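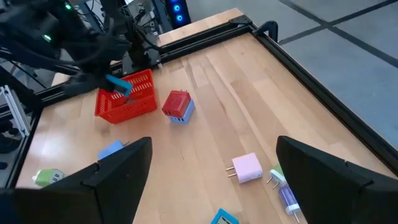 I have wanted to talk to somebody about chargers for a long time, which tells you how my year is going. My own are in a shoebox, a bread bin and the pocket of a coat I don't wear. So when I heard that the woman who runs the lending shelf at Prastlow would talk to me about hers, I was on the bus before I'd finished my coffee!

She asked me to leave her name out. "Put down that I'm the charger lady," she said. "It's what they call me anyway."

Prastlow is a shared workspace over a row of shops, and the charger lady has looked after its supplies for four years. The part I came for is a butcher-block table and a red plastic basket with slots in the sides. Chargers go out, chargers come back, and at the end of the afternoon whatever is lying on the table goes in the basket. I asked if there was more to it than that.

"There's a lot more to it than that," she said, and pulled out a chair for me.

Her first rule is color. She won't buy a white charger or a black one if she can help it. The ones she has are red, light blue, a paler sky blue, lime green with white, and a little square pink one that plugs straight into the wall. "Everybody owns a white one," she told me. "You lend a white one out and it goes home in a bag, and the person isn't even being dishonest, they think it's theirs. With lime green, they get it out in their kitchen and they know."

Does it work? She laughed. "Better than labels did. I did labels for the whole first year. The labels came off in people's hands and then I had chargers AND bits of sticky paper."

I asked about the basket, and I'll admit I was hoping she'd say she bought it in a set of 12 with matching lids (I love a lid). She did not. It came from Momell, the housewares shop downstairs, and she picked it for the slots. "I can see what's in there from the side. If I can see blue and I can see pink, I don't have to tip it out. And dust falls through, or some of it does."

She is firmly against lids, by the way. "A lid is somewhere to put a mug."

We got onto cables, and here she became quite stern with me. Cables don't live in the basket. They hang on hooks by the door, and you take one of each and bring back one of each. Before she split them up, she says, you'd reach in for a charger and lift out the whole lot like a bunch of grapes. I said mine do that. She said, "Well, yes, you've got them in a bread bin."

The thing I most wanted to know was the order she packs them in, and I was delighted to find she has one. The bigger ones with the USB ports go in first, flat on the bottom. She likes to stack a couple on the table beforehand, red on top of blue, so she can pick them up together. The wall chargers go in last with their prongs lying sideways, never pointing up.

"You put your hand in there without looking once," she said, "and after that you care about prongs."

I asked if anyone else packs it the way she does. There was a long pause. "They put them in," she said.

She gets teased for it. People at Prastlow have been known to leave a charger standing on its end to see how long she can bear it. (Less than a minute, by her own account.) But she also gets notes. One hangs inside the supply cupboard from somebody who had a call with a client in Lü and a phone on its last legs, and it says only "THANK YOU PINK ONE." She's very fond of that.

Her next job is the Plonow branch, which opens in April and where the chargers currently sit in a drawer. She'd been over to see it. I asked how bad the drawer was and she closed her eyes.

"There's a shaver in there," she said.

She has another basket put by for them, blue this time, and she's going to insist on a table to go with it. The table matters more than people think, according to her, as you need room to spread everything out and look at it before you put it away. A pale wood is nice because the colors show up so well, and you don't lose anything at the back.

I went home and emptied the bread bin. I have no butcher block, so I used the ironing board. Three of the chargers fit nothing I own, and I've put them back in the coat.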